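Notebook, stone and surface finishing
2018-03-09

Continuing the sealer test for Mersha. Yesterday I ended with the second coat of product B on the tiles and I left everything under the plastic tent for the night. In the morning the room was colder than I like, because the heater timer was set wrong again, so I waited until the wall thermometer showed 18 before I touched anything. Thabiso says the difference does not matter for a marble sealer. Maybe he is right, but then I could not compare with the August series, and to compare is the whole purpose.

Reminder for myself of what is the question. Mersha wants to offer white marble for kitchens with a promise on stains, and their sales people already speak to customers as if the promise exists. Roy Penrose asked us for one simple number: how long can a spill stay on the stone before it leaves a mark. I told him that there is no one number. There is a number for oil, another one for coffee, and for lemon the number is almost zero, because lemon does not stain, it etches. He wrote down "almost zero" and looked unhappy.

Samples: all cut from one offcut, honed on one half and polished on the other. I divided them in groups of 8, one group for each sealer, and one group left bare. Fuad did the cutting and he marked the back of each tile with pencil. Please, everybody, only pencil. In the last series we used a marker and the ink came through to the face on the bare tiles, which spoiled three of them, and for half a day I believed it was wine.

Spills used today: olive oil, black coffee, red wine, beet juice, lemon juice. Same dropper for all, rinsed between. Drops covered with a watch glass so they do not dry at the edges. Time on the stone 60 minutes, then blot with paper, then wipe with a damp cloth and neutral soap. No rubbing. I write "no rubbing" here because I watched Anika do the wipe last time and she cleans like somebody who has guests arriving.

Results, polished half first.

Oil on bare stone: dark ring, clear to see from standing height. Oil on sealer A: faint shadow, only with the lamp held low. Oil on sealer B, two coats: nothing that I can find. Coffee on bare: light brown, with a sharper line at the edge of the drop. Coffee on A and B: clean, except one tile of A with a small spot near the corner. I think I missed this corner when I applied the sealer, so I note it but I do not count it against the product.

Wine is more difficult to judge. It is acid and it is colored, so there are two damages one over the other. On both sealers the color came off well and the dull patch stayed. When you look straight down you see nothing. When you bring your eye to the level of the stone and look toward the window, there it is. A customer will look straight down in the shop and toward the window at home.

Lemon: dull patch on every tile, sealed or not. I expected this and I am still a little disappointed each time.

Honed half: the etching is much less visible, because the surface is already matte, but the oil goes in faster. The oil ring on bare honed stone is the worst mark of the whole day. So the advice depends on which kind of accident the family has. For people who cook with much lemon and vinegar I would say honed, with two coats of B. For people who only want it to shine, polished, and they must be quick with the cloth.

Talked with Teguh Krishnan at lunch about how the edge is finished. He thinks we look too much at the top and forget the front. The front edge catches drips that run over, and they stay there, since the person who wipes the counter wipes the flat part and stops. Also the installers often seal the edge with what is left on the cloth. I agree with him and I will add edge pieces in the next series. The thick straight edge is what Mersha shows most in its designs, so there is a lot of surface to forget.

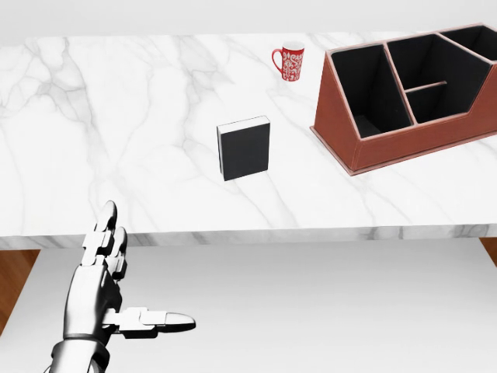
White marble counter with thick straight front edge, soft gray veins on top and face. Rendering.

About the veins. On a rendered slab they can go wherever the artist likes, but on real stone they matter for our test. In my experience a vein can drink more than the field around it, and I had one tile in August where the oil traveled along the vein and came out past the watch glass. Today I placed each drop away from the veins on purpose. This makes the results cleaner and also a little dishonest. Next series: one drop on the field and one drop on the vein, for each liquid. I will need bigger tiles, and I must ask Fuad kindly.

Gloss readings. The meter from Dostudix came back from calibration. I measured the black reference before and after and it agreed with itself, good. Readings are in file 361 on the shared drive, with the raw values on the first sheet. Please do not sort the columns. Last time somebody sorted only one column and I needed the evening to put it back.

Small accident: I knocked over the beet juice at the end, onto the wooden bench and not onto the samples. The bench is now the best argument for sealing that we have in this building.

Poultice trial on the oil rings started in the afternoon. Baking soda and water, thick like yogurt, covered with film, the edges taped. I made one also with the white clay powder that Trestetti sent, to compare. The clay one is easier to spread and it holds better on the tile when you lift it. Both stay until tomorrow. Thabiso has the key, and he promised not to look under the film before I come.

To do:
Repair the heater timer or throw it away.
Order more of the small droppers, the rubber is tired.
Ask Utuso if they can cut edge pieces from the same block as our offcut. If it is another block, then I prefer to wait.
Write to Roy that the word "stainproof" cannot be in the brochure. Stain resistant is okay, with the time and the liquid next to it. Anika will read my letter first, so it is not too hard in tone.
Check sealer B again after washing. Two coats is fine on the first day, but I have no idea yet how it is after one year of soap.

Tiles are on the second shelf, face up, bare group on the left. Lamp is in the drawer.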